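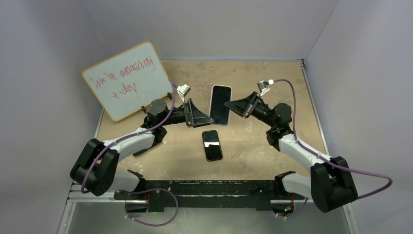
Masik Builds
@masikbuilds · Ullano shared workshop, Amerbridge
May 2019 · Thread

1/ OK so the two-arm cell finally looks like a thing and I have been dying to post about it!! Both arms on one rail, walls up, a wrist camera on each. I've been at this every spare evening and I'm going to ramble about it for a bit, mute me if you need to.

2/ The rail first, because that was the biggest headache. I started out in April with each arm clamped to its own plate and every time I bumped the bench I had to redo the calibration. Every. Time. Now they share one long black rail up front and if it shifts, they shift together.

3/ Under that is an aluminum bar across the front edge. It came out of the offcuts bin at Jakubowski (metal place by the river, go in the morning, they're nicer in the morning) and I'm weirdly proud of how straight it sits.

4/ Walls! Pale gray, left and right ones angled in toward the base. I had plain white card up before and the glare was driving the cameras nuts. Gray is so much calmer. If you're building one of these, do the walls early, I did them almost last and had to throw out a whole batch of test pictures.

5/ The job I'm chasing is phones. Pick up a phone, pass it to the other gripper, put it down again without scraping it along the table. Sounds easy! A dark screen facing up is horrible for a camera, it's basically a hole with a thin edge around it.

6/ The pinkish one is my favorite to test with because at least the edge shows up against the tan. The dark one makes me want to lie down on the floor.

7/ The grippers have these flared wedge fingers and I went back and forth on them for ages. The idea is to get a little bit of the tip under the edge of the phone before closing. Straight fingers just shoved it along. I'm on version 2 of the shape and I can already tell there'll be another one.

8/ Cable people, I see you, please be gentle. Yes it's purple. Yes it loops all over the place. I left a ton of slack from the wrist cameras because my first try was too short and the left arm unplugged itself halfway through a reach. I'll sleeve it when I stop moving stuff, so, never.

9/ Someone in my replies asked what I've spent. Leaving out the arms (saved up a long time, don't want to talk about it), everything else came to $175. Walls, bar, bolts, cable, the stuff for the fingers. Bolts are robbery.

10/ Where it's at right now: 2,784 practice moves logged. Most of those are one arm doing one small thing, like nudging a phone until it's square. I want 4,000 before I try the full hand-off on its own, and I keep telling myself not to cheat and try it early. I will probably cheat.

11/ Biggest surprise so far is how much the starting spot matters. Put a phone flat and lined up with the gripper and I'm a genius. Turn it a little and the arm acts like it's never seen a phone in its life. So now I mess up the layout on purpose between runs.

12/ Also the whiteboard stays. It says I'm amazing today (or you are, if you're reading it) and I need that around the tenth dropped pick of the night.

13/ Next up is a soft pad for the landing spot and a big fat stop button I can hit with my elbow. If anyone has a good way to hold a ribbon of foam flat without glue, tell me, my glue record is bad.

14/ Oh, and for whoever asked about the finger files, I'll put them up once version 3 is printed. Don't print the old ones, the tips snap.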